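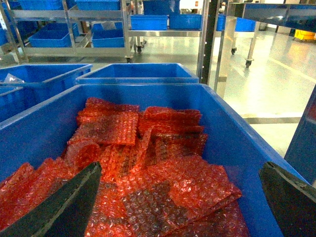

Wrist camera view over the source bin, bubble wrap bags, Mollell two-finger gripper.

Mollell Wrist Capture Kit: review after 2,000 recorded picks
Reviewed by Ilgın Şimşekoğlu, April 15, 2020

The Mollell kit is a small camera, a clamp-on bracket, a set of long tapered fingers and a recording program. It is sold to people who already own an arm and want to collect demonstrations for a learned picking policy. We bought one for the bin-to-bin work at our Fikilville site and have now put 2,000 recorded picks through it, all on bubble wrap bags. The arm was driven by hand for every one of them. Results from the trained policy are not part of this review.

Installation

The bracket fits the flange with four screws and took Ekrem Oral and me most of a morning, largely spent on the cable. The supplied clips hold the cable too close to the last joint. At full rotation it pulls on the plug, and the recorder drops the video stream without stopping the episode. We lost 300 picks this way before we noticed. A longer loop and a cloth tie fixed it. The recorder should refuse to save an episode with missing video, and version 1 does not.

The camera position is fixed. Both fingertips stay in view at the bottom of the image, which is what you want for learning a grasp: the policy sees the tips and the target together. The cost is that the fingers cover part of the pile on either side.

Image quality

Bubble wrap is a hard test. The sheets are translucent, the bubbles throw small highlights, and a pile of red-orange bags has few clean edges between one bag and the next. With automatic exposure, the image brightened and darkened as the gripper came down, and two examples of the same approach could look quite different. Locking the exposure removed this. The setting is on the third page of the recorder menu and resets to automatic when the program restarts. We now check it at the start of each session.

The view is wide. Over our blue bin it also takes in the neighboring bins, the carts and a good stretch of floor. I would crop some of that before training. Ekrem prefers to keep it, on the grounds that the carts get moved and the policy may as well learn to ignore them. We have saved the full image and left the crop as a training option.

Fingers

The dark fingers stand out well against the orange wrap. The long flat faces are good for flat bags that can be pinched at a fold. They are less good on a bag lying flat on top of others with no raised edge. The operator ends up pushing one tip under the sheet, and the tips are pointed enough to pop bubbles. For a packing site that matters. We asked Mollell about a rounded tip and were told to expect one in October.

Double picks are the other weak point. Two bags can come up together, and from the wrist view they look much like one. The kit has no weight reading, so the operator has to mark the episode by hand.

Recording program

Start, stop, discard and one free label key, all on a foot pedal. The pedal is the best part of the kit. Both hands stay on the controls, and a trained operator reaches 400 usable picks in a shift. Without the pedal, using the keyboard, the same operator managed 300.

Episodes are stored as one folder each, with video, joint positions and gripper opening on a shared clock. I checked the clock by closing the fingers on a hard block and comparing the video with the gripper signal. They agreed to within one video frame. Export slows badly once a session passes 1,000 episodes – split the sessions before that.

Failed grasps are thrown away by default. Turn this off. A miss followed by a second attempt is worth keeping, and our earlier set, recorded with an Aydoğan camera on a fixed mast, had almost none.

Compared with the Aydoğan mast

The mast camera gives a steadier picture and sees the whole bin, but the arm blocks the view at the moment of contact. For deep bins I would take the wrist kit. For flat trays, the mast is cheaper and adequate.

Support

Two emails to Mollell, both answered the next day. Spare brackets ship from Sulladbridge.

Verdict

Recommended for bin work, with the exposure locked and the cable rerouted. Buy a second pedal. Avoid the standard fingers if the contents must arrive undamaged.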